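About Dreta

Dreta teaches two-armed robots to tidy hotel rooms. Mbali Du Plessis and Stijn Boersma started the company in Britedville, and most of what we know we learned from one bad morning in September.

The robot was folding a shirt. A gripper closed on the shirt and also on its own cable, and it pulled. The fault log recorded 813 identical warnings. The stop button worked perfectly once Stijn had climbed over the bed to reach it. The lamp did not survive, and the hotel sent a very polite invoice.
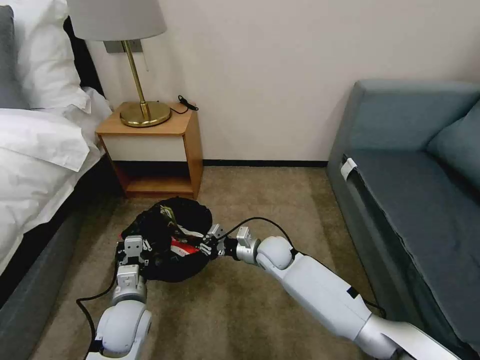 Floor pickup, both grippers on a black garment.

Mitsuko Hoshino now runs safety. Under her rules a gripper that meets too much resistance lets go, the cables are checked before every run, and the stop button travels in somebody's hand. A new routine has to finish 100 runs without a fault before a customer sees it. Our floor pickup is at 79. It has been at 79 before.

Visitors are welcome. Please leave scarves at the front desk.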